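Teaching by Hand: Final Report, Akent Team
Jawad Naqvi, Dec 17, 2024

Our project for the semester was teaching an arm to pick things up by showing it how, with no motion code at all! You hold the gripper, do the task yourself, and the recording becomes the lesson. We had hoped for 1,000 demos and ended up with 2,103, mostly because it's fun once you get the rhythm.

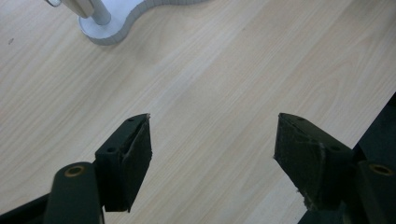

Figure 1. The hand-held gripper with its fingers open over the tabletop.

My favorite discovery was how much the approach matters. When we slowed down before closing the fingers, the training runs got a lot steadier (we threw out 600 early demos that were just too rushed). Next term we want to reach 3,000 and try two-handed tasks.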